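3 July 2018

Up early to do the play kitchen table before the heat got bad. Hui-mei Hsieh is coming in August to look at the rooms and I want the toys sorted by then, with the worn pieces written off. I had 400 dollars for the year and have spent 208 of it, mostly on the shelf and the bins, so there is not much room for mistakes.

Got everything out on the white table first thing. Plates, cups, pan, the pretend food. It looks like more than it is once it is spread out.

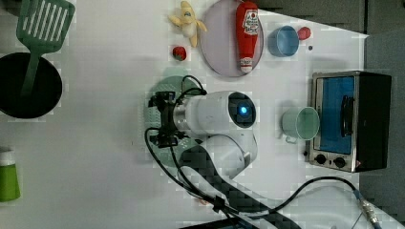 Ketchup on the lavender plate, toaster oven on the right.

The ketchup bottle is the piece everybody wants. I would buy a second one if the Grevura catalog sold it alone, but they only have it in a set for 30 dollars and we don't need the rest of the set. I wrote to Tai to ask if the Lavard shop has loose ones. No answer yet.

Had toast and coffee at ten. The mail came, nothing but the electric bill and a flyer from Stumar for carpet cleaning. I kept the flyer. Called my sister back and we talked for too long about her knee. She has decided against the surgery until the fall.

After that I made the list. I put down the dishes by color, which is how the children ask for them: the gray plate, the light blue one, the green bowl. The saucepan is teal and has a black handle. I left the fruit for last.
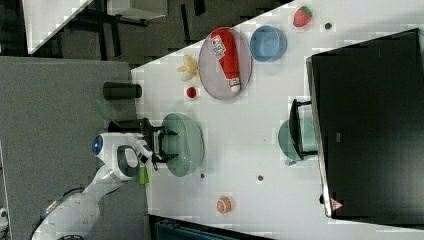

The banana is going to stay. I thought about moving it to the reading corner, but it gets used as food as much as anything does, and the orange slice and the strawberry look lonely without it. I would like some bread and an egg to go with them. Bread is what they always pretend to make.

The strawberry goes in the small basket from now on, so I don't have to get down on my knees for it at closing time.

Lunch was leftover rice. Wrote up the order form in pencil and crossed out half of it. 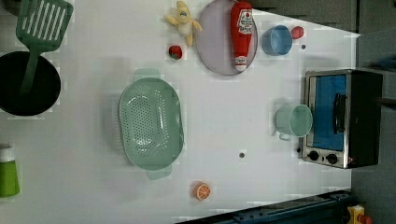
I still have to decide about the colander. It is big for the shelf and the handles stick out on both ends, so it will probably hang on a hook. The spatula can go next to it. Need to buy hooks, and a new pencil sharpener.

Invoice 965 from the shelf people is still not paid. Do that tomorrow before anything else.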